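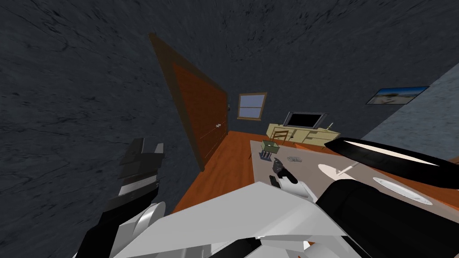 Pinbridge Housing Association Opens Applications for Home Repair Grants Covering Heating, Wiring and Windows

PINBRIDGE - The Pinbridge Housing Association will begin accepting applications in August for a new round of home repair grants open to owner-occupiers and long-term tenants in the Pinbridge and Malard districts. The program will fund work on heating systems, electrical wiring, window replacement, and basic weatherproofing in homes built before the introduction of the current county building code.

The association expects to support 462 households over the life of the program, which will run for 4 years. Of these, 128 places have been set aside for residents aged 65 and over and for households that include a person with a long-term health condition.

"Many of the homes in our two districts were built quickly and have been repaired in small steps ever since," said Aaliyah Dhillon, executive director of the Pinbridge Housing Association. "A family may have replaced the boiler and still be losing heat through the window frames. These grants let us look at the whole home and agree on a plan with the people who live there."

Under the previous program, residents applied separately for each type of repair and were often placed on several waiting lists. The new program uses a single application. Once an application is approved, an assessor will visit the home, review its condition with the resident, and prepare a written schedule of work. Residents will receive a copy of the schedule before any contractor is assigned and will have 9 business days to request changes.
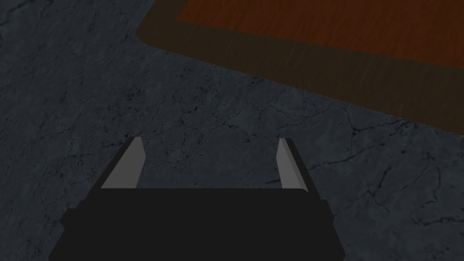
Grants will be awarded in two tiers. The first tier covers urgent repairs, including unsafe wiring, heating failure, and water entering the home. The second tier covers planned improvements such as insulation, draft sealing, and the replacement of single-pane windows. Households approved for the second tier may be moved to the first if conditions in the home change while they are waiting.

Assessments will be carried out by Kettler, a building survey firm that has worked with the association on its rental properties. Kettler assessors will carry identification and will schedule all visits in advance, with morning, afternoon, and early evening appointments available. The last appointment of the day will begin at 6:30 p.m.

"Residents know their homes better than any surveyor does," said Joris Dewulf, head of residential assessments at Kettler. "We will ask which rooms are hard to keep warm, which outlets have stopped working, and what has been tried already. That conversation goes into the report along with our measurements."

Repair work will be assigned to contractors from an approved list maintained by the association. Firms based in the two districts are encouraged to apply for inclusion and may do so at any point during the program. Contractors must hold current insurance, provide a written guarantee on all completed work, and agree to a final inspection before payment is released.

Tenants may apply with the written consent of their landlord. As a condition of the grant, landlords must agree not to raise the rent on the basis of the funded improvements for the duration of the program. Standard consent forms will be available with the application packet - tenants who have difficulty obtaining a response from a landlord may ask the association to make contact on their behalf.

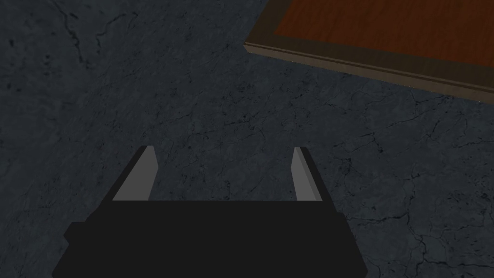

Furnishings, appliances, and cosmetic work such as painting are not eligible, except where walls or flooring must be restored after a funded repair. Residents who have already begun work at their own expense may apply for the portion that has not been completed, but the program cannot reimburse past costs.

Zofia Kurek, who manages resident services for the association, said staff will be available to help applicants complete the form in person or by telephone. Help will be offered at the association's main office and at the Malard branch library.

"We have shortened the form a good deal, and most people will need only proof of residence and a recent utility bill," Kurek said. "Anyone who is unsure whether they qualify should apply or call us. We would prefer to answer the question directly than have someone go through another winter in a cold home."

Applications will be reviewed in the order received, with urgent cases given priority. Applicants will be notified of a decision by mail. Those who are declined will receive a written explanation and may request a review by a member of staff who was not involved in the original decision.

About the Pinbridge Housing Association

The Pinbridge Housing Association is a nonprofit organization that owns and manages affordable rental homes and provides repair assistance, housing advice, and tenancy support to residents of the Pinbridge and Malard districts.

Media contact: Valentin Munteanu, Communications Office, Pinbridge Housing Association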